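ESCOBEDO SURFACES ADDS VIRKEN LINE OF PRINTED WALL AND FLOOR COVERINGS

August 17, 2021 – Escobedo Surfaces has added a line of printed vinyl coverings for interior walls and floors. The line, sold under the name Virken, is made at the company's Burkenik plant and will ship to distributors in the United States and Canada.

Virken is offered in 20 patterns, divided into stone, terrazzo and plain color groups. The stone group consists of marble prints in gray, white and brown. The terrazzo group uses scattered chip prints on light or dark grounds. All patterns are available in a matte finish. The stone prints can also be ordered in satin.

The covering is a calendered vinyl film with a pressure-sensitive adhesive on the back. Wall grade and floor grade differ in the thickness of the clear top layer. Floor grade carries an embossed texture for grip and must be rolled after it is laid. Either grade can be applied to painted drywall, sealed plywood, metal sheet and most rigid plastics. Bare concrete has to be primed first. 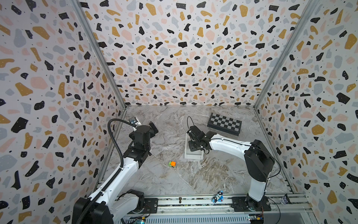 Rolls are 80 feet long. Pattern repeat is printed on the backing paper along with a cutting grid, and batch numbers appear at both ends of the roll. Rolls from different batches should not be used on the same wall. Outside corners are to be wrapped or capped with metal trim, and inside corners are cut and overlapped.

"Most of the questions we get are about seams," said Mulugeta Admasu, product manager for wall and floor coverings at Escobedo. "On the terrazzo prints the chips are placed so that a butt seam does not run through a row of them. With the marble prints the installer still has to line up the veins by eye, and we say so in the instructions."

Before release, the floor grade was put through 2747 hours of wear and light exposure testing at the Burkenik plant. Test reports for both grades can be requested from the technical desk. The film is not rated for outdoor use, for shower enclosures, or for floors with radiant heating.

The Trarkach warehouse began stocking wall grade in June. Floor grade is available to order now. Orders of full rolls ship within 3 business days. Cut lengths are sold through distributors only.

Sample books are free to architects, contractors and sign shops. Each book holds one swatch of every pattern, with matching trim colors listed on the facing page. The earlier sample book, with the green cover, is out of date and should be discarded.

Media contact: Mulugeta Admasu, Escobedo Surfaces

###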